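Box folding is back on, and we know what the fault was!

Regular readers will remember that the two-arm packing bench at Prindilstead went quiet in December, partway through what was meant to be a run of 1000 carton trials. The team had reached trial 510 when the right arm stopped mid-reach with its fingers inside a box, threw a joint torque error and refused to clear it. Same thing the next morning, and again after lunch. Nine stops in all before Endang Lumenta pulled the plug and told everyone to go do something else for a while.

The first suspect was the gripper, so that came apart (twice). Then the Degefa control software got the blame, and a lot of late evenings went into its logs. The culprit was much more ordinary: a cable on the right arm had been tied a little too short after a service. Whenever the wrist turned in toward the middle of the table, the cable pulled tight, and the arm read the tug as a collision and locked up. So the safety stop was doing its job beautifully the whole time, which we think is great news, even if it cost us several weeks.

The cables have been retied with more slack, and Endang has added a slow full-range wrist check to the start of every session. It takes 9 minutes and you can watch the torque readings live on the Anura screen, which is strangely addictive. The stop threshold stays exactly where it was. There was some talk of raising it, and we're glad that idea went away!

Our friends at Sturkeck run the same arms and are now checking their own ties. If you have a bench like ours, please take a look at yours, and send Endang a note with what you find. Next target: 2000 trials.

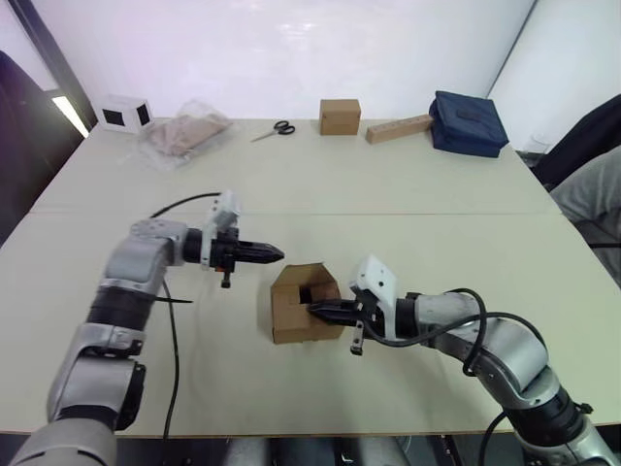 The two-arm bench at Prindilstead, with the right gripper working at the open carton.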